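# Blackwood Coin Club Opens Its Token and Medal Collection to the Public

Blackwood, 2018-09-06
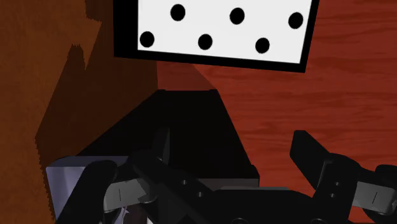 The Blackwood Coin Club is putting its full collection of trade tokens on show for the first time, and we could hardly be more excited to share it! Trade tokens are the small change that shops, mills, dairies and streetcar lines made for themselves when real coins ran short, and for years ours have lived in drawers where only members could get at them. Many of the people who used them couldn't read, so the makers leaned on simple marks: a sheaf, a key, a boot, or a plain pattern of dots. Six black dots in two staggered rows on a white ground, three above and three below, can be told from five or eight at a glance, and the token makers of the Losach valley knew it well. Their dotted pieces fill the first case in the show, and they're a joy to look at.

The exhibition is called "Good for One Loaf" and takes up both rooms on the ground floor of the Grumel Building. It stays open through the end of February. Entry is free, and the front door has a ramp.

Visitors will start with the Losach pieces, struck in brass and copper for the valley's bakeries and feed stores. Most are round, but there are eight-sided ones too, and a lovely set with scalloped edges that came to the club with its original paper envelope (the handwriting on the flap is still clear, and we have put it in the case next to the tokens). From there the show moves on to transit tokens, with their cut-out letters and center holes, and then to the medals given out at county fairs for butter, quilts, draft horses and, in one case, the straightest furrow.

"People walk past these things at flea markets because they don't have a president on them," said Rosalind Baptiste, president of the club. "But you hold one up and there's the baker's name, there's the street, there's what it would buy you. I've collected gold and I've collected silver, and I'd still rather spend an afternoon with a tray of bread tokens!"

The second room belongs to the Indanel bequest, a group of sample strikes and worn dies from the engraving shop of that name. It came to the club in cigar boxes, unsorted, and it has taken three years of evenings to match the dies to the pieces they made. A few still have no match. Those are laid out on their own shelf with a notebook beside them, and anyone who recognizes a design from a family button box or an old desk drawer is warmly invited to write it down.

Jaqueline Zavala, who put the exhibition together, has arranged the dies so that each sits beside its finished token, with a small mirror behind it. The design on a die is cut in reverse, and the mirror turns it the right way around for reading.

"The dies were the surprise for me," said Zavala. "You can see where the engraver slipped on a letter and cut over it, and then you look across at the brass and the slip is right there too. On one of the dairy pieces the cow has an extra leg that he tried to turn into grass. It nearly works."

A 20-page guide goes with the show, with drawings of the main types and a short chapter on cleaning. (The advice in that chapter is mostly to leave your tokens alone. Polish takes off detail along with the dirt, and a brown token with sharp lettering is worth far more to a collector than a shiny one without it.) The guide costs $5 at the door.

Members will be on hand during open hours to look at tokens and medals that visitors bring from home. They will gladly talk about age, metal and likely origin, and they'll point you to the right reference books if a piece has them stumped. They don't give cash values or written appraisals. Please carry pieces in a paper or cotton wrap, and keep them out of soft vinyl flips, which can leave a green film on copper and brass.

School groups are welcome and can book a table for token rubbings, with paper and crayons supplied. Teachers should ask for Jaqueline Zavala at the front desk of the Grumel Building.

**About the Blackwood Coin Club**

The Blackwood Coin Club brings together collectors of coins, tokens, medals and paper money. New members of any age and any level of knowledge can join at a regular meeting, and guests may sit in before they decide. Press visits to the exhibition can be arranged through Rosalind Baptiste at the club office.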